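Chapter 8
Wounds, Scars and Slow Mending: Letting Your Characters Stay Hurt

I once wrote a 513-page fantasy manuscript in which the heroine was stabbed in the shoulder on page 30 and climbed a rope by lunchtime. I was very proud of that book! My first reader, Setareh Asadi, wrote one word in the margin beside the rope: "Ow." She was right, of course, and I spent most of a winter going back through the whole thing, asking of every scene whether the shoulder would let it happen.

We've talked in the last two chapters about fights (how to start them, how to keep the reader from getting lost in them). Now I want to look at the bit afterwards, when the swords are down and somebody has to sit on a log and have their boot cut off. I love these scenes. I think they're where a lot of readers decide whether they care about your people, and they're skipped more often than any other kind of scene I see in student work.

Magic makes it harder. If your world has a healer who can close any cut with a touch, then a cut stops meaning much, and you'll find yourself reaching for bigger and bigger injuries to get the same gasp. In my Farkier stories I let the river priests heal anything they like, but the patient has to stay awake for it, and the mended part goes numb until the next new moon. It's a small rule. It gave me a whole subplot about a harp player called Tiwari who kept turning the priests away, and I'd never have found him without it.

So before you write another battle, work out what healing costs in your world. Who can do it? How long does it take? What does it leave behind — a scar, a debt, a bad dream, a limp that comes back in the cold? You don't need to tell the reader all of this, and please don't put it in a prologue. Just know it yourself, and let it leak out through what people can and can't do. A character who switches hands to lift a kettle has told us plenty.

The same goes for creatures that aren't people. Wolves, dragons, talking horses, the clockwork guards in my Skondia novellas: they can all be damaged, and they should all carry it in their own way. A wolf won't say she's fine. She'll lie down a little further from the fire than she used to. A clockwork guard might not notice at all, and then it's the friend walking beside him who has to, and you've got yourself a lovely quiet conversation for the road to Wundbridge.

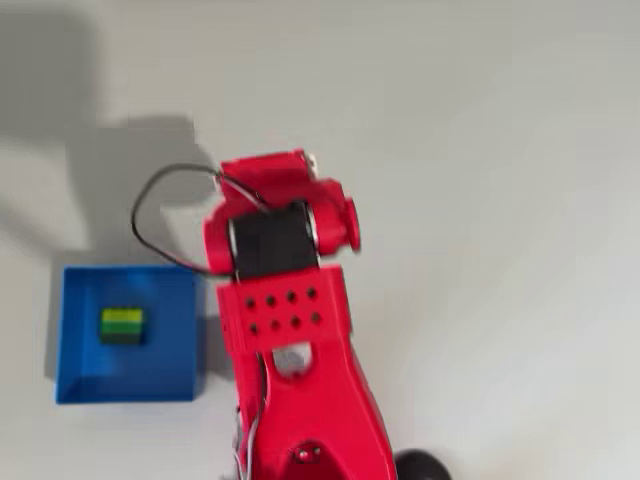 Figure 8.1 A red robot arm with a black servo motor, seen from above.

Try this before you go on. Take a scene you've already written in which someone gets hurt, and write the next morning in no more than 1000 words. Leave out the fight, leave out the villain, and don't let anyone make a speech about revenge. Give your character one ordinary job to do, such as lacing a shirt or feeding the goats, and let the injury get in the way of it. Mine took about 30 minutes and I ended up keeping nearly all of it.

Keep the pages handy, as we'll be cutting them up in section 8.2, where I look at how pain changes the way a character talks.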